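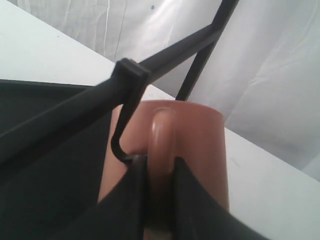

One of the terracotta-colored mugs, with the black rack behind it

Stakach Home Help > Kitchen & Dining > Tables and counters

Gray scuffs on a white table, and is it my mugs?
Posted Thu 7 November

Hi all, long-time reader, first time posting in this section. I have a white table, a Stilent, bought in January for $157, and I love it except for the fact that it shows absolutely everything. It has become the place where the drinks stuff lives. There's a black metal rack for the mugs, the kettle goes at one end, and the rest is where I drink my coffee and sort the mail (and pile up the mail I didn't sort).

The crumbs and specks I can live with. You wipe, they're gone, they're back by lunch. What's bugging me is the marks underneath. There are faint scuffs and streaks that stay put no matter how often I go over them with a damp cloth. Most of them are so light you only catch them when you stand at the right angle, but once you've seen them you can't stop seeing them!

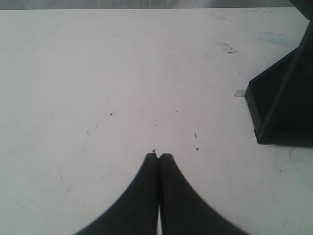

I've tried dish soap and warm water, and then a squirt of the Zetitz spray I use on the stove, which made it look great for as long as it was wet. Then it dried and the streaks were there again, maybe with a couple of new ones on top.

My suspicion is the mugs. They're terracotta-colored, with a nice smooth matte finish, from the Nasrallah shop downtown, and I've had them longer than the table. If I run my thumb around the foot of one it feels gritty, like very fine sandpaper. I slide them across the table all the time without thinking. Could that be doing it? And if so, are these scratches for good or is it something that will come off? I'd rather not put a tablecloth on it, I bought it white on purpose.

Also open to being told the rack is to blame. It doesn't have rubber feet and it does get shoved around when I'm wiping.

3 replies

Top reply

You may have two different problems here, so try them separately.

Start with the streaks. My bet is cleaner film. Soap and kitchen spray both leave a little behind, and on shiny white it dries in lines that follow your cloth. Brush the crumbs off dry first (if you go in with a wet cloth you're just dragging the grit around, and that's a great way to make scuffs). Then wipe with plain warm water, wring the cloth out, wipe again, and dry it right away with a clean microfiber. I went through this with a white desk and it took me two rounds before the cloth stopped squeaking.

Now look at what's left. Drag a fingernail across one of the scuffs. If you can't feel anything, it's probably something rubbed off onto the table, and a paste of baking soda and water will often lift it – leave it for 15 minutes, rub gently with a soft cloth, rinse. Test it under the rack first where you won't care. If your nail catches, that's a real scratch and cleaning won't do anything for it.

And yes, I'd blame the mugs before the rack. An unglazed foot is rough enough to mark a lot of surfaces. You can smooth it down: wet the bottom, wet a piece of fine sandpaper (400 grit or higher), and go around in circles for a minute or so. Rinse well. My whole set took me one evening of bad TV. Stick-on felt dots for the rack, or clear rubber ones if it tends to get splashed.

Second reply

Melamine sponge!! The white eraser kind. Took every mark off mine.

Third reply

Careful with the sponge above, it's a very fine abrasive. It'll take the mark off but on a glossy top it can leave a dull patch, and then you have a dull patch forever. If you do use one, wet it, hardly press, and stop the second the mark's gone. I have a cloudy spot about the size of a saucer on my own table from being too keen.

Agree on sanding the mugs. If you don't feel like doing that, a tray or a couple of cork coasters gets you most of the way. I keep mine next to the kettle and the habit stuck pretty fast.

Update from original poster

Plain water and drying it off got rid of nearly all the streaks, so thank you, I was basically polishing it with soap. Two of the scuffs catch my nail so I guess those are mine to keep. Baking soda took care of one of the others and I still have the rest to do. Does it matter what kind of sandpaper, or will the stuff from the dollar store work?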